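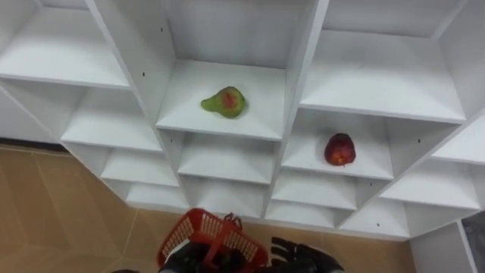 A Basket Is Not a Detail: The Case for a Written Handling Standard

Public discussion of robots that pick goods from shelves tends to settle on two questions: whether the machine can see the item, and whether it can close its fingers on it. Both matter. Neither tells a buyer, an insurer or a member of the staff whether the work is being done properly. For that, a rule is needed, and at present most sites that use two-handed robots for picking have no rule beyond the manual that came in the crate.

The Mulden Institute for Workplace Practice has spent the past year reviewing how such sites describe the work in their own documents. We looked at procedures from small grocery rooms, training floors and returns counters. The view set out below is that of the Institute, and it is a narrow one. Picking from open shelving into a carried container should be covered by a short, public, testable standard, and fresh produce should be the first class of goods it addresses.

Why produce should come first

A pear and an apple on plain white shelves look like the easiest assignment a robot could be given. The background is clean, each fruit has a compartment to itself, and the basket is already in hand. Yet produce is where careless practice costs the most. A boxed item dropped from a short height may be put back on the shelf. A pear may not, and the damage may show only the next day, when any record of how it was handled has been lost.

Color and surface raise a second difficulty. A reddish-brown patch on a green pear may be a natural blush or it may be a bruise. People who work with fruit disagree about such marks from a single look, and a machine should not be asked to settle the matter by itself. Our draft would require the condition of each item to be recorded before contact and again after release. Without the first record, the second proves nothing.

What the rule should say about hands

The trial site at Laltitz logged 3,026 picks between the start of its program and the end of July. Its staff noted 170 in which the container moved during placement by more than the site's own limit. Few of these led to a dropped item. They were nonetheless the events that staff found hardest to classify, as the procedure had a great deal to say about the picking hand and one line about the other.

That is the wrong balance. When one hand holds a basket and the other reaches, the holding hand is doing half of the work. It sets the height of the rim, the tilt of the opening and the distance the fruit must travel. We propose that the standard treat the holding hand as an active part of the task, with its own limits on tilt and grip, and that a pick be marked as failed if those limits are exceeded — even when the item ends up where it was meant to go.

Openwork baskets need a clause of their own. Slatted sides give fingers something to hold, and they also give fingers somewhere to catch. The Etim guidance note, which several sites have adopted in part, assumes a solid-walled bin throughout. It should be amended or set aside for this purpose.

Shelving and reach

We also recommend that a site state which compartments are open to robot picking and which are closed to it. In deep cubed shelving, the lowest row sits close to the floor and beneath the shadow of the rows above. A robot carrying a basket must bend or lower both arms to reach it, and the basket may then meet the shelf before the hand does. Sites should test each row with a loaded container. At Flostwood the lower rows were approved after a test with an empty one, and the approval was later withdrawn.

Open fixing holes, panel edges and upright side walls should be listed in the site record as contact points. This takes an hour with a clipboard. Of the sites we reviewed, 2 had done it.

Objections

Manufacturers have told us that a standard at this stage would freeze methods that are still changing. We take the point seriously, and for that reason the draft sets no speed, names no gripper design and requires no particular sensor. It asks for limits to be written down, for results to be recorded against them, and for the record to be kept for 900 days. A new method can meet those terms as readily as an old one.

Smaller operators have raised the question of cost. Most of what we propose is paperwork of an ordinary kind, and we would support a simpler form for sites that run one machine on one set of shelves. We would not support an exemption. The fruit bruises just as easily in a small room, and the person standing next to the robot is owed the same care.

Comments on the draft may be sent to the Institute in writing. Operators who already keep records of container movement are asked to say how they measure it, and at what point on the rim.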